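Small whiteboards to replace paper at Egger centre

7/22/20

Language and numeracy classes at the Egger Learning Centre will use small tabletop whiteboards from September, in place of the scrap paper and photocopied sheets that learners have worked on until now.

The centre has ordered 133 of the boards from Zimell, a school supplies firm in Joder, at a cost of £3,481 including pens and cloths. Each one stands upright on a table and is meant to be shared by two people. A first batch has already come in and the remainder is due before the end of August.

Mirjam Mösli, who runs the evening programme, said teachers had been asking for something of the kind for a couple of years. The big wall boards are hard to read from the back tables, she said, and many learners do not like getting up to write in front of a full room.

"With a little board you can get a word wrong, rub it out and have another go," she said. "People write more. They also talk to the person next to them, and in a language class that is most of what we want."

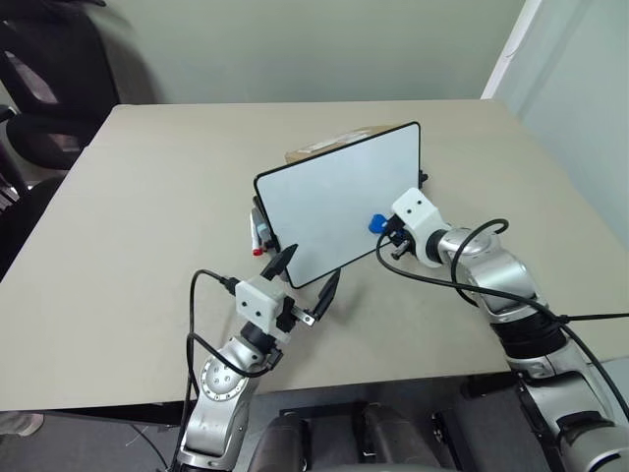
A small whiteboard with a plain white surface and a thin black frame.

The order was paid for out of the money set aside for printing. The centre had budgeted for 800 reams over the life of its current copier contract and expects to use well under that figure. Worksheets will still be printed for exam classes and for anyone who wants to take work home.

Teachers tried two sizes in the spring. The larger took up too much of the table and left no room for books, and it was awkward to carry between rooms. The smaller has a writing area big enough for a short sentence or a sum with its working, and that was the one chosen.

Soo-ah Do, who teaches beginners' English on Monday and Thursday evenings, was among those who tested them. She asks each pair to write down what they hear, then turn the board round so that she can see it from the front of the class.

"I can look along the tables and know who has got it," she said. "Before, I was bending over everybody's shoulder, and by the time I reached the last table the first had forgotten the question."

She had one complaint. Some of the pens supplied for the trial were too thick for small writing, and the letters ran together. Finer pens in black, blue and red have been ordered for the autumn — one of each per board.
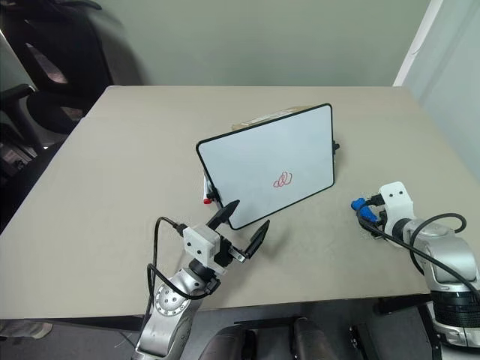

Red marker on a tabletop whiteboard.

The boards will be shared between the main building and the rooms the centre rents above the Durnero bakery, where the numeracy groups meet. Those rooms have no wall board at all. Alois Rainer, who takes the Wednesday group there, has been getting by with a flip chart and said he would not be sorry to see it go.

He plans to use the boards mainly for fractions and percentages. Learners will set out a problem on their own board, swap with the next table and check each other's working. He will keep the flip chart for one class, on reading bus timetables, as the tables of times do not fit on anything smaller.

About 900 people signed up for at least one course at the centre last year. Enrolment for the autumn opens in the second week of August, online or by telephone, and returning learners will be sent their class times by post. Fees have not changed.

Anyone joining a class does not need to bring pens or a board. Learners are asked to use only the pens provided, as permanent marker does not come off the surface, and to wipe their board at the end of the lesson and put it back in the cupboard by the door.

Teachers who would like to try the boards before term starts can do so at an open afternoon in Room 4 on the last Friday in August, from 2pm to 4.30pm. Ms Mösli will be there to go through the lesson ideas collected during the trial, and copies will be left in the staff room for those who cannot come.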